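December, 6.40 am

Electricity statement came overnight. Blackburn has moved us off the old flat tariff and on to time-of-use, as the November letter said they would. Peak is now 52 cents per kWh from 3 pm to 9 pm, off-peak 30 cents, and the feed-in rate for solar is down again. The daily supply charge is unchanged. The state rebate appears as a separate credit line on page two, applied after GST, and I had been entering it before GST in the spreadsheet. Corrected the formula and re-ran the last four quarters. The difference is small but it explains why my totals never matched theirs.

Rang Blackburn at 8.30 to ask whether the controlled load circuit for the hot water keeps its own rate. It does, until the meter is exchanged. After exchange it goes to the general rate unless a form is lodged beforehand. Asked for the form. It is to come by email. 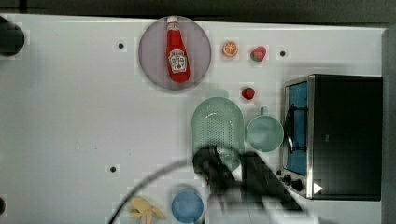 Compared two other retailers at lunch. Utora has a lower peak rate but a higher supply charge, and the discount lapses after twelve months. Pretau quotes 19 cents overnight, midnight to 6 am, which would suit the dishwasher and the pool pump but little else in this house. Neither will quote on controlled load without a copy of the bill. Sent the PDF to both.

Ryan Bunting came by at 4 pm to look at the switchboard. He says there is room for the new meter but the panel backing is old and may need replacing before the distributor will sign off. His figure for that is $500, plus the inspection fee. He would do it in the same visit as the timer for the pump. I have asked for it in writing.

Set the Omum plug monitor on the second fridge at 5.15 and zeroed the counter. I will leave it a full week before reading it – a single day is no use in this heat, with the compressor running so much longer in the afternoons.

Still to do: lodge the controlled load form, move the pump to the overnight window, check whether the rebate carries across automatically on a change of retailer. The Blackburn site says yes on one page and "reapply" on another.

Read the main meter at 9 pm and wrote it on the card inside the box.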